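卡丁车冷胎压设定与圈后修正步骤

适用范围:四冲程租赁改装车与入门级两冲程车,干地光头胎。雨胎的起始值和修正方向另有一套,本页不涉及。

一、需要的工具

指针式或数字式胎压表一只,量程不宜过大,分度值不大于0.01 bar。表的绝对误差影响不大,重复性要好,同一只表连续测三次,读数应一致。另备手泵、气门芯扳手、红外或探针式胎温计、记录表和笔。本页的数据用Hirvonen数字表和Fovar探针式胎温计取得,换表之后须重新建立基准,不能直接沿用旧记录。

二、测量前的准备

1. 轮胎装车后在阴凉处静置,直到四条胎与环境温度一致。一侧受日晒时,左右读数会有偏差,应先遮挡,再等待。
2. 检查气门嘴与气门芯。涂肥皂水,有气泡即更换气门芯,不要靠拧紧气门帽止漏。
3. 记录气温、赛道表面温度和测量时刻。上午九点与下午两点的冷胎压不能混在一栏里比较。
4. 确认车手与配重已定。配重改变后,前几次记录作废。

三、设定冷胎压

1. 四条胎先充到略高于目标值,再逐次放气至目标值。由高向低调,读数比较稳定。
2. 中等硬度胎从0.83 bar起步。软胎酌减,硬胎酌加,每次改动不超过0.03 bar。
3. 前轴两条胎先设为相同,后轴两条胎先设为相同。左右差异留到有胎温数据之后再做。
4. 出场前五分钟复测一次,填入“冷”栏。

四、跑圈与取数

1. 出场后先跑两圈暖胎,再连续跑10圈,其间保持固定节奏,不要追车,也不要让车。有严重失误的一组数据应弃用。
2. 进站时不要长时间空滑,停稳后立即测量。顺序固定为左前、右前、右后、左后,先压力,后温度。
3. 每条胎测内侧、中间、外侧三点温度,探针插入胎面深度一致,读数稳定后再移到下一点。
4. 四条胎应在一分半钟内测完。一人操作来不及时,由另一人专门记录。
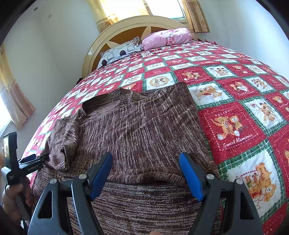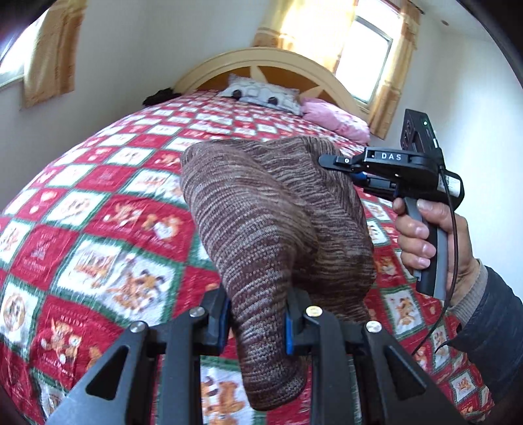
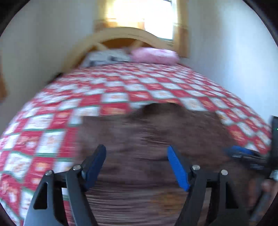
Ming-te Chiang来信指出,固定的测量顺序会让最后测的左后胎偏冷,他在Herkelus赛道用同一组胎正反顺序各测一遍,左后压力的差别已经大于一次调整的幅度。他建议隔组反转顺序,两组取平均。这个做法可以采用,前提是记录表上注明每组的顺序,并且两组之间胎压没有改动。只跑一组时,仍按固定顺序测,各次之间才有可比性。

五、判读

1. 中间温度明显高于两侧:胎压偏高,冷胎压降0.03 bar。
2. 中间温度明显低于两侧:胎压偏低,冷胎压升0.03 bar。
3. 内外侧温差大而中间值居中:先查前束与外倾角,不要用胎压去补。
4. 热胎压升幅在四条胎之间不一致:升幅大的一条负荷较重,对照赛道弯向判断是否正常。右弯多的赛道,左侧升幅较大属于正常。
5. 前几圈没有抓地,后段才进入状态:胎压偏低,或暖胎圈速度不够。先排除后者。
6. 前几圈快,后段逐圈变慢并伴随滑动:胎压偏高,胎面过热。

六、计算示例

Zandell练习场,周四下午,赛道表面46℃,右后胎冷0.83 bar,热0.97 bar,升幅0.14 bar。三点温度内侧高、外侧次之、中间最低。按第五节第2条,冷胎压改为0.86 bar,其余三条不动。再跑一组,中间与两侧温差缩小,单圈时间的波动也随之减小,该值保留。若温差没有变化,退回原值,改查轮毂宽度。

七、注意事项

一次只改一个变量。改胎压的同时换链轮或移动座椅,数据无法归因。

新胎的第一组数据不用于设定。完成一次热循环并冷却到环境温度以后再开始记录。

热车状态下不要放气去凑目标热胎压,冷却后的实际冷胎压会低于记录值,下一组即失去基准。确有必要时,放气量要写入备注。

充气上限以胎壁标示为准。上胎座时压力会短时升高,应使用带限压的充气枪,手和脸离开胎唇方向。

八、记录表栏目

日期与时刻、赛道、气温、表面温度、胎型、胎组编号、累计圈数(编号135的胎组另附热循环次数)、四轮冷压、四轮热压、十二点温度、最快圈、平均圈、测量顺序、备注。每组一行,跑完当场填写。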